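What I Learned About My Dryer From Watching a Robot Do Laundry

Posted 26th August in Laundry & Linens
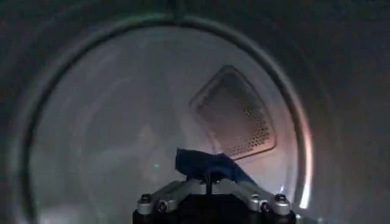 8 min read

I have been doing laundry for my whole adult life and I thought I was pretty good at it. Then I went to an open day at Mendex, the robotics place out past Ollton, and spent most of the afternoon standing next to a clothes dryer with my mouth open. I came home with two pages of notes, a free tote bag and a strong urge to clean my lint trap.

If you're only after the tips, scroll down a bit. If you want the story, stay with me!

The open day was the kind with a sign-in sheet and lemonade. You could see robots stacking cups and robots opening drawers, and there was a long line for one that was supposed to butter toast (I gave up on the line). The laundry corner was off to one side and hardly anyone was there, so I got a stool. There was an arm, a dryer and a pile of cloths, and a screen above it all showing what the little camera by the gripper could see. That screen got me. I have never in my life looked into my dryer from that angle, right inside the door with the whole drum curving away around you and the vent panel at the back with all its tiny holes. In the one I've put up top the gripper has a blue cloth all bunched up at its tips, in past the rim. Two metal fingers, four bolts, and a scrunched-up cloth. I felt a kinship.

A woman from the team stood there the entire time answering questions, and she was very patient with mine, which were mostly about towels. She told me soft stuff is harder for a robot than a cup or a box. A cup stays the same shape when you pick it up. A cloth is a different shape every time, and it will hang on to anything it can. I said that sounded like my fitted sheets.

So these are my notes, tidied up, with a few things of my own thrown in. Some came from her, some came from watching, and some came from going home and poking around in my own machine with a flashlight.

Shake it before it goes in

Everyone's mother said this and I stopped doing it years ago. A wad of cloth going into the drum can stay a wad for a long time, and the middle of it comes out damp. One good snap over the basket, then in. I do it with everything now except socks, because life is short. Jeans get snapped twice and I pull the pockets out.

Look at the back wall of your drum

Go and do this today! Not every dryer has its vent panel in the same place, but lots of them have a patch of little holes on the back wall where air moves through. I had never once looked at mine. Turn the dryer off, let it cool down, and shine a flashlight in there. Mine had a gray film across a good part of the holes, and I'm fairly sure it was years of dryer sheets. I used a soft cloth with warm water and a drop of dish soap, wrung out until it was barely damp, and then an old soft toothbrush for the stubborn bits. Wipe again with plain water and leave the door open until it's all dry. Don't poke pins or skewers in the holes. I was tempted.

If your panel is loose or a screw has backed out, get it looked at before you run another load. Thin fabrics love to catch in a gap like that.

Feel around the rim

The smooth ring at the door opening is another spot I ignored. Run your hand along the inside edge and then around the door seal. I found a bobby pin, a bit of crayon and half a receipt. Crayon, by the way, needs to come off before the next hot load or you'll be wearing it. For mine I used a plastic scraper from the kitchen drawer and then the same soapy cloth, and then I ran a couple of old rags through on low just to be safe.

Bright thing last, or bright thing first

I asked how the arm could tell there was still a cloth left in the drum, and the answer was longer than I could follow, but part of it had to do with color and light. That blue cloth showed up beautifully against the pale metal. My white pillowcases do not, and I can't tell you how many times I've found one stuck up at the top of the drum two loads later. So now I have a silly rule. The loudest thing in the load, usually an orange dish towel, comes out last. I don't stop looking until I've got the orange towel, and while I'm hunting for it I find everything else. Give the drum a half turn by hand too. Stuff clings up there where you can't see it.

Don't fill it up

I've read all kinds of rules about how full a dryer should be. Mine is simple, I want to be able to see the back wall over the top of the clothes. If I can't see it, I take something out. Towels especially need the space. Two smaller loads of towels finish sooner in my house than one giant one, and they feel nicer.

Twenty minutes, then check

This one is my own. I set the timer for 20 minutes on mixed loads and go pull out the light things – T-shirts, pillowcases, anything thin. They're usually done, and everything left behind has room to move. Yes, it's one more trip to the laundry room. I take my coffee with me.

Lint trap, every load

I know, I know. But I have to say it. Do it at the end of the load while you're standing there with the basket. Every so often (I do it in February and again at the end of summer) I also wash the screen itself in the sink with soapy water and a soft brush, and let it dry completely before it goes back. To find out if yours needs it, hold the screen under the faucet. If the water sits on top of the mesh and doesn't run through, it has a coating on it. Mine held water like a soup bowl.

While you're at it, check the duct behind the machine. My neighbor on Pelow Street hadn't touched hers since moving in, and we pulled out enough fluff to stuff a cushion. If yours goes up through a wall or a roof, get somebody in to do it.

Pick up the corner

Last laundry one. After a while I noticed the team member smoothing out cloths between turns, and she always went for a corner. Never the middle. I tried it at home with flat sheets: find one corner, hold it, run your other hand along the hem until you hit the next one. No more wrestling on the bed. Fitted sheets are still a mess and I have nothing to offer you there.

If you get a chance to go to one of these

Wear comfortable shoes and eat first. Ask the people in the less crowded corners your questions, they have more time. I asked when I could have one at home and she laughed, nicely. She did say the arm has no trouble doing the same job over and over, 365 days a year if they let it, and I thought about the hamper waiting for me and sighed out loud.

I also stopped at the Cifuentes bakery on the way back through Ollton for the almond things with the powdered sugar. If you go, wear a light-colored shirt. And if you don't, snap it out of the window before it goes in the hamper, the sugar gets sticky in the wash.

Let me know in the comments what you find on the back wall of your dryer. I want to hear about the worst ones! Next week is oven racks and the bathtub method, so save up your old towels.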